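Zwischenbericht an die Förderstelle Pornberg
Projekt: Spieltisch Grollarum – Materialerprobung für die offene Spielstube
Berichtszeitraum: April bis November
Stand: 29. November 2018

1. Ausgangslage

Bewilligt wurde uns die Erprobung eines kleinen Materialsatzes für den Tisch in der Spielstube Grollarum. Im Antrag war von einer »niedrigschwelligen Sortier- und Umräumumgebung« die Rede. Gemeint waren ein Korb, ein Becher und ein paar Dinge, die man hineinlegen und wieder herausnehmen kann. Wir bitten um Nachsicht für die Formulierung, das Antragsformular hatte ein Mindestmaß an Zeichen.

Der ursprünglich vorgesehene Komplettsatz der Firma Oltano lag preislich über dem, was wir mit gutem Gewissen abrechnen konnten, und enthielt außerdem ein Begleitheft von 90 Seiten. Wir haben deshalb einzeln eingekauft. Ausgegeben sind bisher 667 Euro, darin enthalten sind auch die Tischbezüge und die Regalbretter. Die Belege liegen bei, bis auf einen, der sich beim Lieferanten Eze noch in Bearbeitung befindet. Nach unserer Erfahrung mit Eze ist das ein Zustand von einiger Dauer.

2. Material und Aufbau

Der Satz ist bewusst klein gehalten: ein lila Klötzchen, ein grüner Ball, ein roter Zylinder, dazu der durchsichtige Becher und der geflochtene Korb. Die Grundidee lautet, dass jedes Ding einen Platz haben darf, aber keinen haben muss. Die Kinder sehen das ähnlich, vor allem den zweiten Teil.
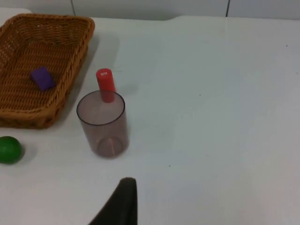

Im Elternbeirat wurde dazu angemerkt, der Korb sei schön, aber eigentlich zu flach, der Ball gehe da doch bei der ersten Gelegenheit über den Rand, und ob man nicht gleich eine Kiste mit Deckel nehmen wolle. Wir haben den Vorschlag aufgenommen und zunächst zurückgestellt. Eine Kiste mit Deckel ist nach zwei Wochen eine Kiste, auf der etwas steht.

Beim Becher ist die Lage umgekehrt. Er ist eng genug, dass man zielen muss, und das macht ihn begehrter als den Korb. Den roten Zylinder hineinzustellen, gilt inzwischen als Leistung. Ihn wieder herauszuholen, wird gern den Erwachsenen überlassen.

3. Tischoberfläche

Der blanke Tisch war in den ersten Wochen vor allem laut. Seit dem Sommer erproben wir daher helle Auflagen. Sie dämpfen ordentlich, werfen aber Falten, und eine Falte ist für einen Ball ungefähr das, was für uns eine Umleitung ist. Glattstreichen hilft bis zum nächsten Ellbogen. Zwei Auflagen sind in Gebrauch, eine dritte halten wir vor dem Hintergrund unserer Wäschelage für wünschenswert.

Für die freie Phase werden alle Teile ohne Korb auf die Fläche gelegt. Eine Ordnung ist nicht vorgegeben. 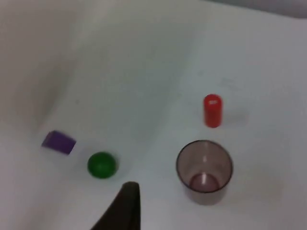

Abb. 2: Klötzchen, Ball, Zylinder und Becher auf heller Auflage, freie Anordnung.

Vier Teile klingen nach wenig. In der Praxis reichen sie für einen Vormittag und mehrere Grundsatzdebatten darüber, ob der Ball in den Becher gehört. Die von uns befürchtete Langeweile ist bislang nur bei den Erwachsenen aufgetreten.

Am besten bewährt hat sich das lila Klötzchen. Es rollt nicht und liegt auch auf einer Falte vergleichsweise gelassen. Wir würden davon gern weitere beschaffen und haben den Posten in die Planung übernommen.

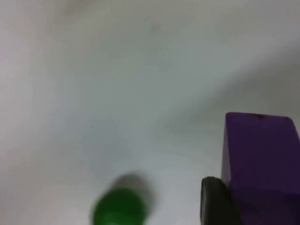 4. Ausblick und offene Punkte

Bis zum Ende der Förderung stehen noch aus: die dritte Auflage, weitere Klötzchen und eine Entscheidung über die Korbhöhe. Die im Antrag zugesagte »begleitende Dokumentation der Aufräumkompetenz« führen wir als Strichliste. Sie ist derzeit übersichtlich.

Eine Aufstockung der Mittel beantragen wir nicht. Wir bitten jedoch darum, den Restbetrag ins neue Jahr übertragen zu dürfen, und um eine kurze Auskunft, ob der fehlende Beleg von Eze notfalls durch einen Eigenbeleg ersetzt werden kann.

Spielstube Grollarum, Projektleitung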